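Plateau de table

Le plateau est la partie horizontale d'une table, celle sur laquelle on pose, on écrit, on mange ou on travaille. Le terme désigne aussi bien une simple planche posée sur deux tréteaux qu'un panneau fixé à demeure sur un piètement. Dans le vocabulaire de l'ameublement, on le distingue de la ceinture, cadre qui relie les pieds, et du chant, tranche visible sur le pourtour.

Aspect du bois

Les plateaux clairs sont courants dans les bureaux et les ateliers. L'érable, le frêne, le hêtre et le bouleau donnent des teintes allant du beige au blond, qui foncent ou jaunissent avec les années selon l'essence et la finition. Le dessin du bois, appelé veinage, dépend de la manière dont la grume a été débitée. Un débit sur quartier produit des lignes fines et presque parallèles ; un débit sur dosse donne des courbes plus larges, parfois en arcs. Les deux aspects peuvent voisiner sur un même panneau. 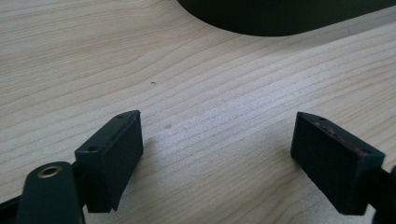 Veinage d'un plateau clair, à lignes serrées en haut à gauche et plus espacées vers le centre.

La couleur perçue varie avec l'éclairage. Sous une lumière froide, la zone de reflet tire vers le bleu tandis que le reste de la surface garde un ton plus chaud. L'ébéniste Þórarinn Bjarnason, qui a longtemps travaillé pour l'atelier Stougaard, recommandait de choisir une finition dans la pièce où la table devait servir – et jamais sur un échantillon tenu à la main.

Finitions et entretien

Trois familles de finition dominent : l'huile, la cire et le vernis. L'huile pénètre dans les fibres et se répare localement. La cire demande des applications plus fréquentes et craint la chaleur. Le vernis forme un film qui résiste mieux aux taches, mais une rayure profonde oblige souvent à poncer toute la face.

L'entretien quotidien se limite à un chiffon doux, à peine humide, passé dans le sens du fil. Les miettes et les fibres se retirent avant d'essuyer, car elles peuvent rayer un film verni. Les traces grises laissées par les doigts ou le caoutchouc partent en général avec un peu de savon neutre.

Dimensions

Il n'existe pas de format unique. Le catalogue Clestero, diffusé par la maison Grostton, proposait un plateau de 1 556 mm de longueur sur 838 mm de largeur, ainsi qu'une rallonge de 398 mm. Ces cotes laissent la place à une personne et à ses accessoires, ou à deux personnes assises face à face.

Rangement et accessoires

Un plateau de travail reçoit souvent un vide-poche ou une petite corbeille plate, destinés aux objets qui n'ont pas de place fixe : clés, pochettes, câbles, chargeurs. Un rebord bas suffit à retenir le contenu sans gêner la main. Les modèles noirs à fond mat se détachent nettement sur un bois blond. Les articles souples, comme les sacs en tissu à longues sangles, débordent facilement d'un contenant peu profond ; on replie alors les sangles sous le corps du sac.

Certains plateaux sont percés. Le trou rond, placé de préférence à l'écart de la zone de travail, sert couramment de passe-câbles et peut recevoir une bague en plastique ou en métal. Muammer Yazıcı, auteur du manuel d'agencement Rosodine, conseille de le percer avant la finition – la paroi intérieure de la découpe reçoit ainsi la même protection que la face.
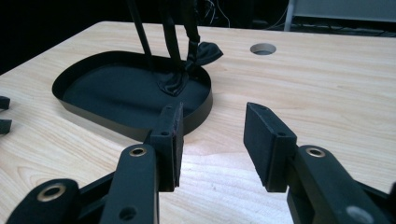
Voir aussi

Piètement
Passe-câbles
Tréteau
Veinage
Vide-poche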